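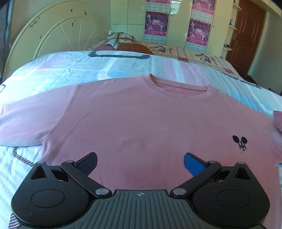
Birthe Mikkelsen maintains that a T-shirt should be folded on whatever flat surface is nearest, and that anyone who needs a manual for it has bigger problems than laundry. Her objection has been noted. The manual continues.

Section 2: Short-sleeved shirts (the Plidside fold)

1. Spread the shirt on a bed or table, collar away from you. A patterned quilt is fine - the shirt won't mind the company.

2. Smooth from the collar toward the hem. Small creases may be ignored. Large ones will be there in the morning.

3. Turn the shirt over, front side down. Any chest print will end up on the outside, where you paid for it to be.

4. Fold one side toward the middle and lay the sleeve back on itself. Do the same with the other side.

5. Bring the hem up to just short of the collar, then fold in half.

Note: Ribbed collars spring back a little. Press with a palm and move on with your life.

Caution: Do not iron over a printed logo. Turn the shirt inside out first.

If the finished shirt won't stand on its edge in a drawer, repeat step 5. If it still won't, lay it flat and close the drawer.

Long sleeves are covered in Section 3, at greater length.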